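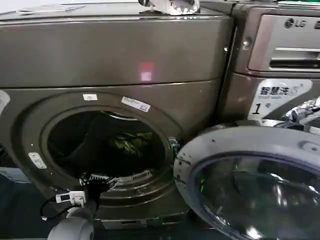
Front loader in the wash room, drum open, green and yellow piece inside.

9/30/20

Wool felt shrinkage, second series. Notes for myself and for Kerstin and Rizal, who take over the bench in December.

I start with what went wrong in the first series, so that I do not repeat it. We cut the squares from three different fleeces and then we compared them as if they were one. The Nereck batch is a fine fleece and felts early. The Esik batch is coarse, with long guard hairs, and it stays open for a long time. When Itsuki put the results in one table the spread was so large that the mean had no meaning. So in this series every comparison is inside one batch, and the batch name is written on the tag of each square with the laundry pen. The blue pen is not good, it bled into the light squares. Use the black one.

Aim of this series: to find how much a needled pre-felt gives up in length and in width when it is fulled, first by hand and then by machine, and if the hand result can be used to predict the machine result. Pallavi needs this for the slipper soles. At the moment she cuts everything too big and trims afterwards, and the trimmed edge never looks as good as the felted one.

Material. Nereck pre-felt, roll 2, two layers laid crosswise. I tried also one layer but it tears when I roll it. The squares are cut at 40 cm with the steel rule and the rotary cutter. Please do not use scissors for this, the pre-felt pulls to one side under the blade and the square becomes a trapezium. I lost a good part of the morning to this before I understood it.

Marking. Four cotton threads, sewn with small loose stitches, two along the direction of the roll and two across. In the first series I pulled the threads tight and the felt could not move freely, it made small hills between the stitches. Now the stitch is loose and the ends hang out on both sides without a knot. I measure between the places where the thread enters the felt, and the free ends I ignore.

Hand fulling. Bamboo mat, olive soap, water from the hot tap. I wet the square from the middle to the outside, press the air out with flat hands, cover with the net and rub lightly until the pinch test is good (when I pinch the surface, the fibres should lift together and not one by one). Then roll in the mat, open, turn by a quarter, roll again. I keep the same number of rolls on each side, otherwise the square shrinks more in the rolling direction. This is well known, but when one is tired it is easy to forget which side was the last. I now lay a wooden peg at the edge of the table on the side where I will roll next. It helps.

The water: I wrote in the first series "hot", and Kerstin asked, very correctly, how hot. I have now the kitchen thermometer and I write the temperature of the bucket at the beginning and at the end. The bucket cools faster than I expected when the window is open. I think a lid would be enough.

Observation, hand squares. Both directions shrink, but the roll direction shrinks more, also when I am careful with the turning. I believe this comes from the pre-felt itself. On the roll it is pulled a little by its own weight and by the winding, and when it gets wet it wants to go back. To test this I soaked one square in cold water without soap and without touching it, and left it flat on the rack. It came back shorter in the roll direction before any fulling. So a part of what we called shrinkage in the first series was only relaxation. This is for me the most useful result of the day.

Consequence: all squares must be soaked and dried flat before they are marked. I know this costs one extra day. Rizal will not like it, because he has the orders to think of, but without this step we measure two things together and cannot separate them later.

Edges. The cut edge curls up when the square is rolled dry side out. With the soap side out it curls less. Omprakash showed me that he folds a wet strip of old cotton over the edge for the first rolls and then takes it away. I tried it on the last square and the edge is clean and the thickness goes almost to the border. I could not see the mark of the cotton afterwards. I would like to make this the standard method, but one square is only one square.

Machine fulling. Not done in this series yet. The plan is: squares in a net bag, one batch per bag, wool soap and not the olive soap (too much foam), with old towels so that there is enough friction. Check the drum and the rubber before loading. Red lint from a cushion cover went into the light Esik squares last time and it does not come out, not with tape and not with tweezers. The same for the filter.

I want to stop the machine in the middle, take one square out, measure it and continue with the others. Itsuki says the door stays locked while there is warm water inside, and he is probably right. In that case I would run a short programme several times and measure between the runs. This is slower, but it has the advantage that the squares are all measured in the same state, after the spin.

Question about the spin: it makes creases, and a crease in wet felt becomes permanent very quickly. In the first series I pulled the squares flat by hand afterwards and surely stretched them. Better is to choose the low spin and then press between two towels with the rolling pin. No pulling.

Drying. Flat on the rack, turned once. I weigh the square until two weighings are the same, only then I measure. A damp square gives a different length, and the difference is not small compared with what we want to see.

The scale. The small scale from Mathur is good for the samples but it switches itself off while I am writing, and then the tare is lost. I now write the weight of the tray on the tray, in pencil, so it does not matter. For the whole roll I used the big scale in the store. Order number for the replacement roll is 861, I put it here because I looked for it for a long time and it was only on the inside of the cardboard tube.

Pallavi came by after lunch to see the hand squares. She liked the handle of the one with cotton on the edge, and she finds the others too soft for a sole. She asked if we can go further, until it does not shrink any more. I think yes, but by hand it is heavy work, my wrists told me this already. She left a piece of commercial felt from Zavik as reference for firmness. I have pinned it on the board next to the window. Please do not cut it, it is the only piece.

Firmness we have no good way to measure. Now I press with the thumb and compare with the Zavik piece, and I am aware that this depends on my thumb. Kerstin had the idea of a weight on a round peg, and to read how deep it goes with the depth part of the calliper. I will make the peg from the old broom handle. The end has to be sanded round, or it will cut into the fibres and show too much depth.

To do before the machine runs:

Soak and dry the remaining Nereck squares, then mark them.
Sew new net bags, the zip of the old one has opened in the wash two times.
Lid for the bucket.
Ask Omprakash to write down the cotton strip method in his own words, with the width of the strip.
Empty drum, wipe the rubber, clean the filter.
Peg for the firmness test.
Ask Rizal if the Esik roll can be reserved for us, or if it is already promised for the bags.

One more thing about the notes themselves. In the first series some pages have length first and width second, and other pages the opposite. I corrected those where I was certain and put a question mark by the others. From now on it is always roll direction first, then across – also when the square lies turned on the table. I sew a small red stitch in the corner to show the roll direction, and I have written the same on the inside of the cover.

Continue with the soaking tomorrow. The rack is full at the moment, the lower level is for Pallavi's samples and should stay free on the left side.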